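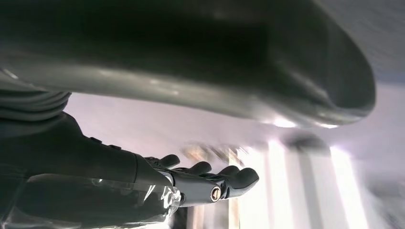

Notes on resale fees, part two

2024-01-21

In October I moved my used lens listings from Besard to Plitolen. Both sites match buyers and sellers and hold the money until the item is checked. The fee structures differ enough that the posted rates are hard to compare, so I kept a sheet.

Besard charges a flat 6 percent of the sale price. Payment processing is included. The seller prints a label and the cost comes out of the payout.

Plitolen charges 4 percent plus a fixed amount per item, and processing is billed separately. The fixed amount does little damage on an expensive lens. On a cheap one it wipes out the lower rate. I closed 41 sales through the end of the year, and most of them were in the cheap group.

My largest single sale was an Iyengar telephoto at $618. Plitolen was the better choice there by a few dollars. For filters, caps and short primes, Besard would have paid me more every time.

Two other things affect the result.

Payout timing. Plitolen releases funds when its check is complete, and the check happens at the Flutitz warehouse only. Items shipped late in the week tend to sit until the next one starts. Besard lets the buyer confirm, which is faster when the buyer bothers to do it.

Price display. Plitolen shows the last sale and the open bids for each model. Besard shows asking prices. Asking prices run high and I had been pricing against them for too long. With bids visible I listed lower and sold sooner, and my average holding time dropped. I have not tried to put a dollar value on that.

Returns were not a factor in either case. Both sites treat a checked sale as final.

For now I am splitting the stock: anything with an open bid above the break-even price goes to Plitolen, the rest goes back to Besard. The sheet needs a column for packing materials, which I have been paying for out of pocket and not recording. I will add it before the next batch ships.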